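Ikevwood Cabinet Set: data card

Version of 23 March 2024
Maintained by the Brirnatance furniture records project

Summary
Ikevwood is a small record set covering light wood office cabinets with hinged doors. Each record holds a short text entry and one or more pictures. The set is meant for people who write fitting notes, repair sheets or parts lists.

Contents
cabinets/ one text file per cabinet
hinges/ notes on hinge type and fixing
floors/ floor covering under and in front of the unit
pictures/ stills, numbered by record 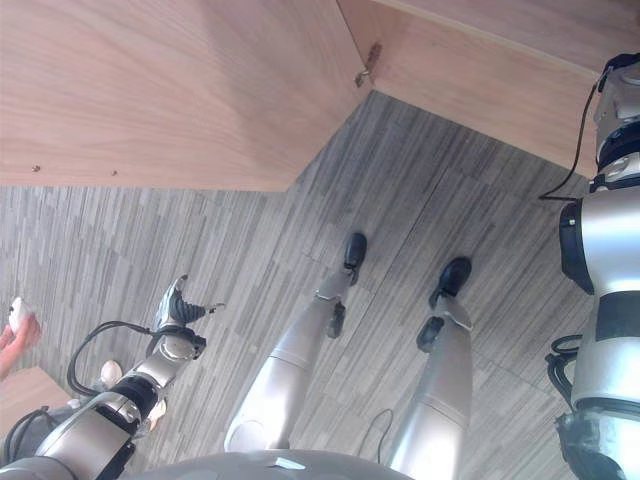 Fields
panel_tone: free text. Daylight and lamp light shift pale wood towards pink or tan, so do not use this field to match replacement panels.
grain: fine, medium or coarse.
fixings: screws, holes, hinges and latches, entered only where visible.
floor: covering and pattern, e.g. carpet, grey striped.
door_state: open, closed or unknown.

Record 7 has door_state set to open. Its hinges are entered as metal, with no maker given. The latch piece is entered as white with a red mark, and the two holes near it are listed under fixings with use unknown. 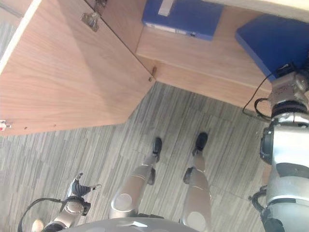
Photo: Brirnatance / Vommont site record

Known gaps
Door width and height are missing from 3 records. Shelf load is not recorded. Cabinet contents are out of scope and should not be added to the notes field.

Changes
0.6 door_state added; hinge notes moved to their own folder.
Next release is planned for April.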